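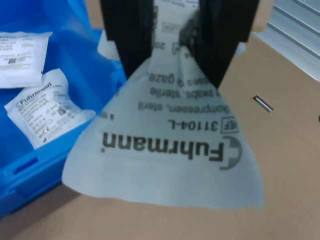 Pouch held at its top end, between bin and cardboard.

Notes on the pick state machine, part 2

The last post ended with the Lougher grasp planner returning poses I trusted. What I did not trust was the code that decides when a grasp has finished. It was one large callback with a sleep in it. I have replaced it with a small state machine: approach, close, settle, verify, lift, transfer, release. Each state has one exit condition and one timeout.

Settle is the new one. A thin film pouch folds between the fingers as they close, so the width reading drifts for a while after contact. The controller now waits until the width has stayed inside its band for 200 ms, and gives up after 400 ms.

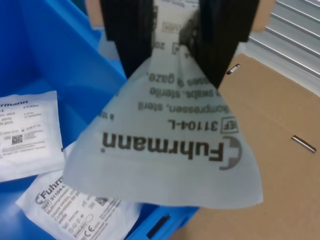
Wrist view of a held pouch. The print is upside down.

Verify uses the wrist view. I tried reading the REF line first and dropped it. The gathers in the film swallow part of the text, and the orientation depends on which end was grasped. The large brand lettering survives better, so Neten now matches on that at both orientations and only passes a crop to the text reader if the match is weak. Packets still lying in the bin go through the same matcher, with a mask to keep the held one out.
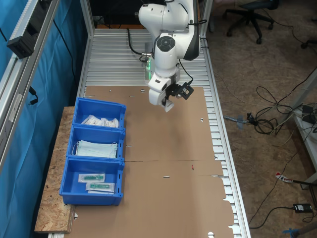 Why not use one camera for everything?
The overview has the coverage for choosing a bin, but too few pixels on a single label for the matcher.

The planning scene is kept deliberately coarse. Bins are open boxes, the cardboard is a plane, and the uprights are padded cylinders. Vudo used to rebuild all of this on every cycle. It now rebuilds only when a bin pose changes, and the median planning call has dropped to 63 ms.

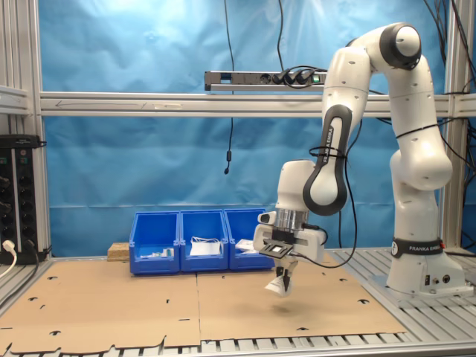 Maker notebook, p. 63

Still open: release. The fingers open at a fixed height above the cardboard, and a light packet can cling to one finger. I want a width check plus a second look from the wrist before the state exits. The logging also needs work, as the timeouts are recorded without the state that raised them.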